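Give the robots a worse day

I want to make a case for mess. Specifically, for putting mess into the practice sessions we use to teach robot arms, on purpose and from the first morning, instead of saving it up for the test at the end.

If you haven't followed this corner of robotics, the method is easy enough to picture. A person guides the arms through a job by hand, over and over, while the computer records what the arms did and what the cameras saw. Each run is called a demonstration. Feed a few hundred of them to a learning program and, with luck, the arms can then do the job themselves. It is called imitation learning, and I think it's the most exciting thing to happen to robot arms since I started working with them. You show the machine what you mean! Anyone who spent years typing in joint angles will know why I still grin about it.

The trouble is what we choose to show. Most of us, left alone, tidy up. We line up the objects, start both arms from the same pose, throw away any run where a gripper fumbled and had to go back for a second try. The recordings look lovely. Then the trained arms meet a brick lying at an odd angle and they dither over it like a dog at a glass door.

We had exactly this with Flandau, our sorting project, where two arms put toy bricks into trays by colour. Our first set was 325 demonstrations, all clean, all done by the same two people. On a table laid out the way we'd laid it out in training, the system was very good. Move things a hand's width and it fell apart. Farouk, the training code we use, reported a beautifully low error the whole way through, and that taught me to be more careful about what I read into a falling line on a chart.

For the second set we changed the rules. Bricks were dropped from a cup and stayed where they landed. Fumbles were kept, so long as the person recovered. Things that had no part in the job could stay on the table. Anyone in the building could have a turn at the controls, and some of them were pretty clumsy (I include myself). We stopped at 503 runs in April. By the usual standards it was a scruffy collection, and a colleague I respect told me it would average out to mush.

It didn't. On layouts the arms had never met, the first system finished 67 runs out of a hundred that we'd have called easy, and far fewer of the hard ones. The new one did better on both, and the part that made me jump out of my chair was the recovery. When it missed a brick it backed off, shifted a little and tried again, because people had shown it how. You can't learn to recover from recordings in which nothing ever goes wrong.

There are fair objections. The second set was bigger, so some of the gain may be plain quantity. We trained a third system on a random 325 of the messy runs to check, and it kept almost all of the improvement, but that's one job on one table and I'd like other groups to try it. Messy runs also take longer to record, and there's a limit past which mess becomes nonsense. A run where the person has forgotten which tray is which should go in the bin. 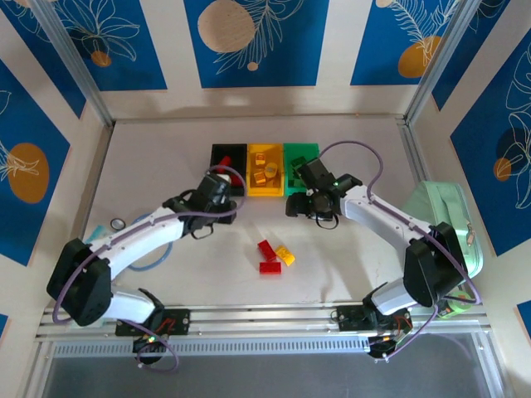
Laurier Thibodeau
Research engineer, Rudari

Sorting by colour sounds like a nursery game, and I've been teased for it. But look at what it asks of the arms. Red goes to the black tray, so there's no matching tray to lean on, and yellow goes to yellow. A brick set down on the diagonal wants a different wrist from one lying square. A ring and a zipped bag share the tabletop with the bricks and have to be left alone. The patterned walls, all leaves and circles, give the cameras plenty to look at that has nothing to do with the task.

My request to other groups is small. When you publish, tell us how the demonstrations were chosen. How many did you throw out, and for what? Did the objects start in the same places? Papers will spend two pages on the shape of the network and one line on the recordings, and I'd happily swap those round.

We're starting the same comparison on Curker, our folding job, where the cloth never lands the same way anyhow. I expect more fumbles to keep, and I can't wait to see what the arms make of them.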